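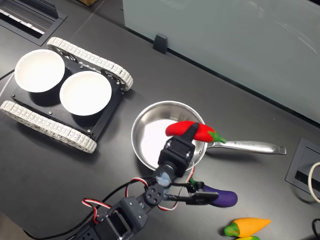
Posted by Ferenc Bárány, 16/07/2022
Stovetop & Skillet board > Stews and One-Pot
Posts: 352

Lecsó in stainless, yes or no?

OK so my mother-in-law is coming up to Iritcombe next weekend and I've promised her lecsó, which if you don't know it is peppers, onions and tomatoes cooked down with a lot of paprika. She grew up on it. I grew up on it too, but my dad always made it in a beat-up enamel pot that went to my sister, and I'm still a little sore about that.

I switched over to stainless steel last winter and I love it for eggs (fight me) and for anything I want brown. But the two times I've made lecsó in it, the paprika went bitter on me. First time I figured the paprika was old. Second time I opened a fresh bag of Dudás sweet and it still had that burnt edge, kind of like licking a matchbox. My wife ate it and said it was "fine," and you all know what that means.

So is it the pan or is it me? I soften the onions in bacon fat, medium heat, then paprika in, stir, then peppers, then tomatoes. I like to put one hot red chili in at the end too. Is that normal or is that just my family?

gravyboat_lou
Posts: 1,270

It's you, sorry! Paprika has a ton of sugar in it and you're putting it straight into hot fat. Pull the pan off the burner, count to ten, stir the paprika in, and get something wet in there right away. I do the tomatoes first and the peppers after. My chicken paprikash used to be bitter every single time until a lady at my old church watched me make it and just about slapped the spoon out of my hand.

peppercorn_pete

Going to disagree with Lou on the order. If the tomatoes go in before the peppers, the acid keeps the peppers from softening and you're standing there for an hour with crunchy peppers in soup. Off the heat, yes. Then peppers, a splash of water, lid on. Tomatoes only when the peppers have slumped.

And it IS partly the pan. A thin-bottomed one gets hot spots right over the flame. What are you using?

Ferenc Bárány

It's a Prillow, the wide one. I paid 50 bucks for it at the outlet in Bremstead and it feels pretty heavy to me, but I don't have a lot to compare it to. Gas stove, and the smallest burner is broken so I'm always on the medium or the big one. That could be part of this now that I type it out...

peppercorn_pete

Yeah, that's most of your problem. Get a heat diffuser or fix the burner.

marthas_kitchen_table

Hi Ferenc! Don't go buying gadgets before your mother-in-law comes, you'll only be learning a new thing in front of company. Use a saucepan with high sides if you have one, and keep the frying pan for the sausage. I know everybody says a wide pan because the water cooks off faster, but with a deeper pot the onions sweat in their own steam and they don't catch. You can always take the lid off for the last bit. That's how I do mine and I've been making it every September since we moved to a house with a garden and got buried in peppers.

One chili is perfectly normal! My husband would put in three.

gravyboat_lou

Martha, a saucepan? You're boiling vegetables at that point. The whole flavor comes from the onions getting some color and the peppers frying a little in the fat. Otherwise it's salsa that gave up.

marthas_kitchen_table

Lou, I have never once had a bowl of it sent back :)

Ferenc Bárány

You two are making me hungry. I did a trial run last night so here's my report.

I went halfway between everybody. Sweated the onions with the lid on like Martha said, then lid off until they had a little color (for Lou), then off the burner and waited. I felt silly standing there. Then paprika, stirred it, splash of water, and the smell was completely different! Sweet and sort of smoky, the way my dad's kitchen smelled. No matchbox. 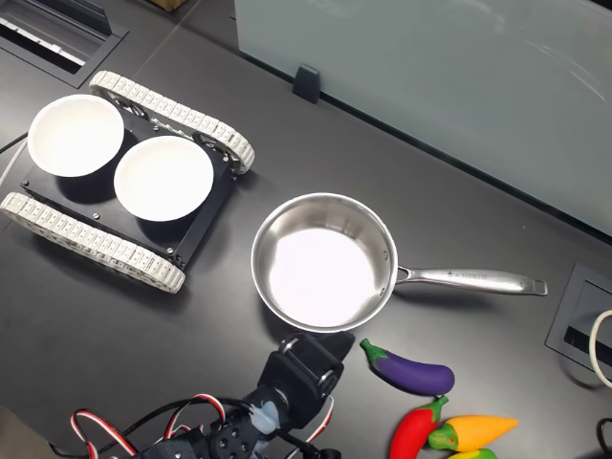
Peppers went in after that, tomatoes last, so Pete gets his way on that one. They slumped in maybe twenty minutes. I couldn't find the long pale yellow peppers anywhere so I used the green ones from the supermarket, and I do think you lose something there. They're a little grassy. If anyone knows where to get the yellow ones near Bremstead, please speak up. Farm stand, somebody's back porch, I don't care.

Still haven't decided about eggs. My dad always stirred a couple in at the end and my wife says that turns it into breakfast.

peppercorn_pete

Glad it worked. No eggs for a dinner.

skillet_newbie_555

First post, been reading for a while. Banana peppers are pretty close if you get the sweet ones, check the label though. I grabbed the hot ones by mistake and my kids are still talking about it. Also the stand past the feed store on the Iritcombe road had a bunch of light-colored peppers when I drove by, no idea what kind they were.

Question for Ferenc, how much paprika are you using? The recipe I have says a teaspoon and that seems like nothing.

Ferenc Bárány

A teaspoon! No no no. I use two heaping tablespoons for a big pan, and my aunt would go up to four. Start with two and taste it. And thanks for the tip on the stand, I go right past there on my way to work, so I'll stop tomorrow.

gravyboat_lou

Eggs. Definitely eggs. And bread, the white kind with a real crust, so you can wipe the plate. Ask your mother-in-law what she wants before you listen to Pete.

marthas_kitchen_table

Agree with Lou for once. Call her and ask about the eggs. And let us know how it goes, I want to hear about the peppers too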